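Unit 7: Preparing and Marking Out a Work Surface

Module handout for Grorton Technical Workshops, spring intake. Students should read these notes before the March practical and bring a copy to the bench.

7.1 Purpose of the covering

A table used for placing exercises should be covered before any marking is done. Brown kraft paper is the standard covering for this module. It takes tape well, it shows a pencil line clearly, and it may be taken up at the end of the unit without harm to the table beneath. The sheet is to be laid from the far end of the table towards the near end, smoothed with the flat of the hand, and fastened underneath. Creases must be worked out before the first strip of tape is put down, as a crease under tape cannot be corrected later.

7.2 Marking the grid

The grid is formed with blue tape. Long strips are laid first, running the length of the table, and the cross strips follow at regular intervals. For the assessed exercise the cells measure 200 mm on the shorter side. Measurements are taken from one fixed corner throughout — never from the previous strip, which carries any earlier error forward.

A single upright object is then stood within a cell. A plain cardboard tube is suitable, being light, easily seen from every side of the table and cheap to replace.

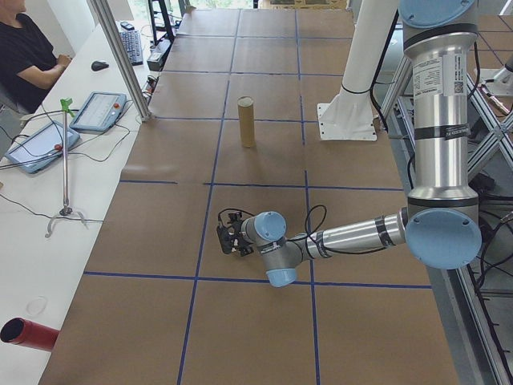

Tharun Unnithan asked whether the long strips should be checked against the table edge or against one another, as the two methods had given his group different results. Both checks are required. The table edge gives the direction of the first strip only; every later strip is measured from the fixed corner at both ends and in the middle, and the distances are entered on the Prekik sheet. Where the table edge is itself out of true, this should be noted in the margin and the first strip taken as the reference.

7.3 Care of the tape and paper

Tape on a surface in regular use will lift, fray and part. Small gaps in a line are acceptable provided that the direction of the line can still be read without doubt. A strip should be renewed in full when its edge no longer shows where one cell ends and the next begins. Patching with short lengths is discouraged, as the joins seldom lie straight.

Old tape should be drawn back slowly and at a low angle. Pulled sharply upwards, it will take the face of the paper with it.
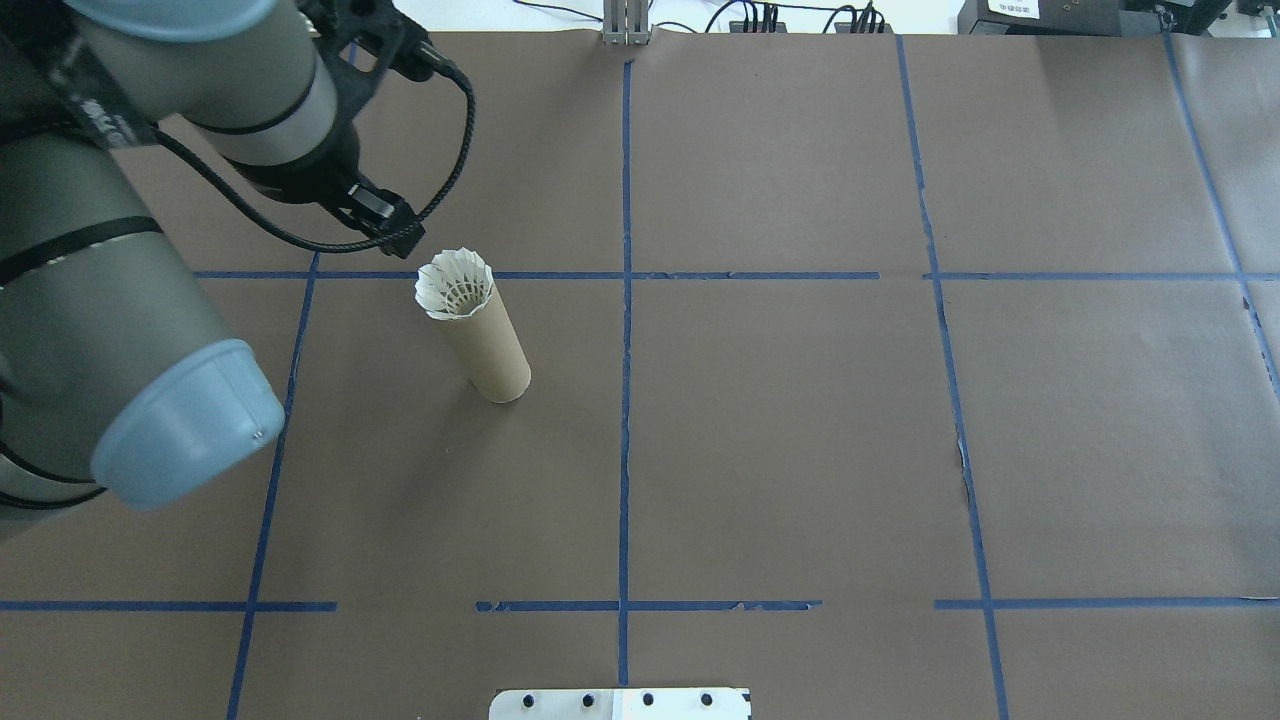 Where the paper has torn beside a line, the loose edge is pressed flat and the damage recorded. A tear longer than 25 mm calls for a new sheet, and the grid must then be laid again from the beginning.

7.4 Placing the object

The tube is stood on its end, wholly inside one cell and clear of the tape on all sides. Its position is given by cell, counted from the fixed corner, and not by distance. Students working in pairs should agree the position aloud before it is written down.

7.5 Submission

Completed sheets are handed in at Room 918 at the close of the session. Reading for the next unit: Awad, chapter on reference edges, and the Zunska notes on repeat measurement.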